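Mayo, casi medianoche

¡Qué día! Vengo de leer hasta que se me cerraban los ojos y todavía tengo la cabeza en Utine, en aquel recuento municipal que se decidió por 56 votos. Cincuenta y seis, con 3363 papeletas en total (las he sumado yo, dos veces, porque el periódico local daba otra cifra y me puse cabezota).

Lo que me tiene enganchada es la concejala Ní Mhurchú. Salió elegida, no juró el cargo y dejó el asiento vacío 9 meses, y aun así los vecinos iban a su casa a contarle lo del agua y lo de los alquileres. ¿Eso es gobernar o es otra cosa? Llevo toda la tarde dándole vueltas y cambiando de opinión a cada taza de té.

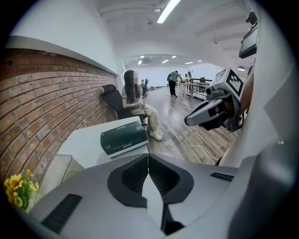 Además me fastidia que en el libro que saqué de la biblioteca le dediquen 4 páginas, y casi todas al sombrero y al acento. De sus discursos, una nota al pie. Pues nada, habrá que buscar las actas, que según el catálogo están en el archivo de Flovatberg, sin digitalizar, claro.

Mañana escribo para pedir cita y miro los trenes. Si me dan copias, empiezo por la sesión del presupuesto, la de los gritos. Y tengo que devolver el libro, que ya va con retraso, y comprar té.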